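May 19, 2022

Up before the birds, or before all of them except the one outside the bathroom window who I think never sleeps at all. I had meant to write last night but my eyes closed on me while I was hunting for the pen, so I am catching up over oatmeal, with the blanket still around my shoulders and the house quiet the way I like it.

We came home from the retreat at Brevenow yesterday, and I want to put some of it down before the laundry and the mail swallow me up. Six days of silence. I told my sister beforehand that I was looking forward to it, and I was, mostly, but I was also scared of it the way you're scared of a cold lake. The first evening I sat on my cushion and listened to my own head recite the grocery list, then the argument I had with the insurance people in the winter, then a jingle for carpet cleaning that I haven't heard on the radio since I was a girl. On and on it went! I kept coming back to the breath, as we're told, and the breath kept being about as interesting as a doorknob.

Nest Prothero led the morning sittings. I had only ever heard her on recordings, and she is smaller than her voice, with a way of waiting before she answers that made me want to fill in the gap for her. On the second morning I asked her (we were allowed one written question each, folded and left in the bowl by the door) what I should do about being so bored and so restless at the same time. She read it out, not my name, just the question, and sat there so long that I went hot all the way up my neck. Then she said, "Who told you it would be something else?" and rang the bell. I was annoyed clear through lunch. I ate my lentils annoyed. And then on the path down to the creek, with my shoes untied and a stone in one of them, the annoyance was gone and I couldn't find the place where it had been. I stood there like a cow in a field. I don't want to make it bigger than it was. It lasted maybe as long as it takes to boil an egg, and then I was thinking about my shoe again.

The food was plain and very good. There was a barley soup I'm going to try to copy, with a great deal of dill, and bread that somebody must have been getting up at an awful hour to bake. My room looked out over the wood pile. The bed was narrow and I slept on it like a child, except for the fourth night, when I woke and cried for Dad without any warning. It wasn't bitter crying. I had his old cardigan with me and I put it on over my nightgown and sat at the edge of the bed until the window went gray. Fourteen years this September. I had told myself I was done with that, and I suppose I was just done with the loud part.

Rhiannon Gape drove us both home. It was peculiar to talk again. For the first hour neither of us said a thing beyond "do you need to stop," and then we passed the feed store at Haslam and she said the sign was crooked, and that was it, we were off, both of us talking over each other the whole rest of the way. She found the silence easy and the chanting hard. I'm the other way around. I could chant till the cows come home, off key and all, and be perfectly happy. She cried too, she said, during the walking meditation, and had to go around the loop an extra time so she wouldn't come in with a wet face. I wish I had known. I was two people behind her, looking at my own feet and feeling proud of how slowly I was going.

I promised her I would go on sitting in the mornings, twenty minutes, before coffee. This morning I managed eleven and then let myself off. Tomorrow I'll put the clock in the other room.

There was a pile of mail, most of it nonsense, and a note through the door asking if I'll help with the tea again after the next evening sitting. Of course I will. I like being in the kitchen while the others are still in the quiet, hearing the kettle and trying to keep the cups from knocking. I need to get more of the ginger, and somebody should look at the big urn, which was dripping from the tap the last time I used it. I'll bring a towel to put under it.

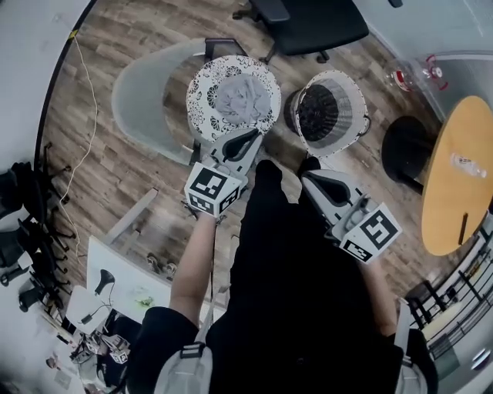
Brevenow Meditation Circle, Members' Journals

Later, after supper. I copied out the verse we closed with every night, so I'd have it here in the book where I'll run into it again. I got the third line wrong twice. My handwriting has gone to pieces and I blame the cheap pen, though it may be that six days of not writing anything longer than one question has made me clumsy.

I called my sister and tried to tell her about it. She was kind, she asked what we did all day, and I heard myself saying "well, we sat, and then we walked, and then we sat," and we both got to laughing so hard that she had to put the phone down. She wants to know if I'm holy now. I said I had already been short with the man at the gas station, so no. But she did ask, right at the end, whether they take beginners, and what a person would need to bring. I said warm socks and something to sit on. I'm not going to push. I pushed about the choir and she has never let me forget it.

The light is nearly off the hill now and the bird is still at it. I watered the tomatoes, which did fine without me, and found the first little green ones low down on the plant by the gate. I'm going to sit for a few minutes in Dad's chair with the lamp off and then go up to bed. The barley is soaking in the blue bowl for tomorrow.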